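Endlich Post aus Gernholm: Unser Hopfengarten bekommt Förderung!

16.03.2026

Ich sitze seit einer Stunde vor diesem Brief und muss das jetzt einfach loswerden: Der Zuschuss für die Tröpfchenbewässerung ist bewilligt! Nicht ganz in der Höhe, die ich beantragt hatte, aber bewilligt, mit Stempel und Aktenzeichen und allem. Im Januar hatte ich den Antrag schon halb abgeschrieben, weil die Nachforderungen kein Ende nahmen (erst der Lageplan, dann der Lageplan in einem anderen Maßstab, dann die Wasserrechte vom Vorbesitzer).

Für alle, die neu hier mitlesen: Wir bauen am Hang oberhalb von Gernholm Hopfen an, im Nebenerwerb, auf einer Fläche, über die jeder richtige Hopfenbauer schmunzeln würde. 1147 Stöcke stehen da, der größte Teil davon Aromasorten, dazu zwei Reihen zum Ausprobieren. Die beiden letzten Sommer waren so trocken, dass wir mit dem Wasserfass gefahren sind, Abend für Abend, und trotzdem sahen die Dolden im oberen Drittel aus wie Trockenblumen. Da war klar, dass wir eine ordentliche Anlage brauchen, und genauso klar war, dass wir sie allein nicht stemmen.

Das Programm selbst finde ich richtig gut gemacht, das muss ich mal sagen! Gefördert werden kleine Betriebe, die sonst überall durchs Raster fallen, und zwar auch dann, wenn man keine Erzeugergemeinschaft im Rücken hat. Man muss allerdings drei Angebote einholen. Zwei waren schnell da, eins von Khosravi und eins von Cavident, und beim dritten habe ich wochenlang hinterhertelefoniert. Den Zuschlag hat am Ende Khosravi bekommen. Die haben sich den Hang angesehen, bevor sie gerechnet haben, und gleich gemerkt, dass wir mit dem Gefälle druckkompensierte Tropfer brauchen. Im Angebot von Cavident kam das gar nicht vor, dafür ein Steuergerät mit mehr Funktionen, als ich je begreifen würde.

Geplant sind jetzt 12 Stränge, jeder einzeln absperrbar, gespeist aus der alten Zisterne hinter der Scheune. Die muss vorher leergepumpt und abgedichtet werden -- davor graut mir ein bisschen, ich war da noch nie drin. Die Leitungen hängen wir an die Gerüstanlage, damit wir im Frühjahr beim Aufdecken und Schneiden nicht drüberstolpern. Murdo Moncrieff, der mir schon beim Aufstellen der Masten geholfen hat, würde sie lieber eingraben. Darüber diskutieren wir seit Wochen, und ich vermute, im Mai diskutieren wir immer noch.

Was ich beim nächsten Antrag anders machen würde: vorher anrufen! Die Sachbearbeiterin war am Telefon unglaublich hilfsbereit, und die Sache mit dem Maßstab hätte sich in zwei Minuten klären lassen. Und alles doppelt kopieren. Mein Ordner hat inzwischen 161 Blatt, und ich habe trotzdem zweimal nach demselben Katasterauszug gesucht.
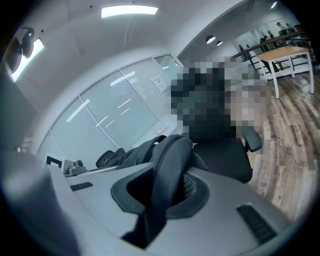
Wichtig ist noch die Reihenfolge: Bestellt werden darf erst, wenn der Bescheid da ist. In unserem Bescheid steht das gleich auf der ersten Seite, fett gedruckt. Ich hatte den Bestellschein für die Rohre seit Wochen ausgefüllt in der Schublade und bin jeden Tag drumherumgeschlichen. Heute ist er rausgegangen!

Nebenbei läuft die normale Frühjahrsarbeit weiter. Die ersten Reihen sind aufgedeckt, die Stöcke haben den Winter erstaunlich gut überstanden, und in den Versuchsreihen treibt sogar die Sorte, die ich im Herbst schon aufgegeben hatte. Draht ist bestellt, die Anker am unteren Ende müssen wir noch nachspannen. Wer Lust hat, beim Anleiten der Triebe mitzumachen: Schreibt mir in die Kommentare, ich melde mich, sobald der Termin steht. Kaffee und Streuselkuchen gibt es wie letztes Jahr, und diesmal backe ich zwei Bleche.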